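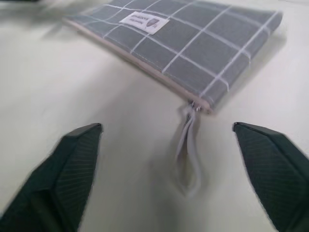

May 11, 2019. Pouches, second round

Really good day at the bench. The gray check cloth from Savchuk finally got turned into something with a zipper in it, and I like it a lot more than I expected to when it was still on the roll. The windowpane lines are thin and white and far apart, so you get these big calm squares, and with a bit of padding behind them they bend so nicely at the side! The plain cloth we used in February looked flat next to this.

Notes on the zipper while I remember. Pale beige tape on the long edge, silver-gray slider. I had the dark tape out too and held it up against the cloth for ages, but beige won easily. It warms the gray up. For the pull I'm all in on the soft pale loop. It's much easier to hook a finger into than the bare metal tab, and it doesn't click on the table when you put the thing down (small joy, but I open and close these all day).

Label: the little white one with the leaf, sewn flat between two of the white lines. Yes, I know it could be read as a feather. Gokov drew it and they say leaf. The print is tiny. I'd try one size up on the next batch, and if the supplier charges for a new plate we stay as we are.

Lining up the checks is the slow part. Cut with the face up, pin on the lines first and then at the corners. I did one the other way round and the squares drifted 16 mm by the far end, so that one is now my pencil case. Longer stitch on the padded sides, and go slow at the corner by the slider. Needle broke there once, went up a size, fine after that.

Order for Hurnemley is 312 pieces, and they've asked for a price on 408 as well. Cloth on hand covers the smaller number. Thread is fine, we still have most of the 2000 m cone. Beige tape we'd have to reorder from Evus for either one, and last time they sent cream.

Still to try: thinner padding on one side only, and the check cut on the bias. Probably a terrible idea with these lines, but I want to see it so badly. Offcuts are in the blue bin, please leave the long strips for me.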